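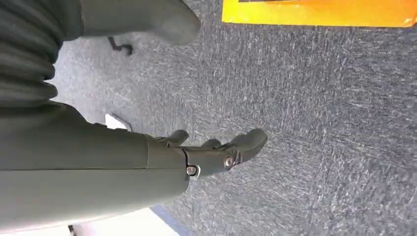
Binamton Kidel carpet tile, gray fleck – review after 11 months in a home office

Rating: 3 out of 5

I bought enough of this to cover a spare bedroom that is now a workroom. It has a chair on casters in it for most of the day, and the chair is the reason I replaced the old carpet, which had worn down to the backing in two arcs under the desk. The room gets one north window and an overhead light.

Color and pattern. The tile is a mid gray with a speckled, streaky face made up of blue-gray and white fibers. The streaks have a direction. The sample card is too small to show this, and the product page does not mention it. Each tile has an arrow on the back. If all the arrows point the same way, the floor looks close to a single sheet. Quarter-turned, it becomes a checkerboard. I laid mine all one way and ran the first row off a chalk line at an angle to the door, so the streaks run roughly diagonally. That cost more in offcuts than I had planned for.

Pile. Low and fairly dense. The fleck hides lint and pencil shavings well. It does not hide dark crumbs or black thread. Small screws are a problem: silver heads sit among the white fibers and are very hard to find by eye. I now keep a magnet on a string by the desk.

Rolling resistance. Casters move without effort in the streak direction and with slightly more drag across it. I measured this with a luggage scale hooked to the chair base, and the difference was small but repeatable. With hard nylon wheels the chair left visible tracks by the second week. I swapped them for soft-tread wheels and the tracks came up with vacuuming. The tiles directly under the desk still show some flattening, which is permanent as far as I can tell. I rotated two of them out to the closet.

Adhesion. I used the Mallitum corner tabs sold with the tile. They hold well in the field and poorly at the perimeter. Three edge pieces near the door lifted in March and I put them back down with double-sided tape. Ubaldo Cocco, who fitted the same tile in his shop, skipped the tabs and used a full spread of pressure-sensitive glue. His edges are flat, but he cannot lift a single tile for cleaning without a scraper.

Cleaning. Coffee came out with cold water and a white cloth. Machine oil did not. Pulling the tile and washing it in the tub worked partly; a faint mark remains. Let it dry flat for a full day or the corners curl.

Cost. The tile came to 296 dollars with tabs, before the offcuts. I also priced the Sorrentino broadloom, which has a thicker pile and would have needed an installer. For a room with a rolling chair I would still choose tile.

Shade variation. Order everything at once. My first boxes were lot 2385. A later box from another lot was visibly bluer, and it went into the closet as well.

What I would change: a larger sample, a note about streak direction on the product page, and better tabs for the edges. I would buy it again for a workroom, with soft casters and one spare box from the same lot. I would not put it in a hallway.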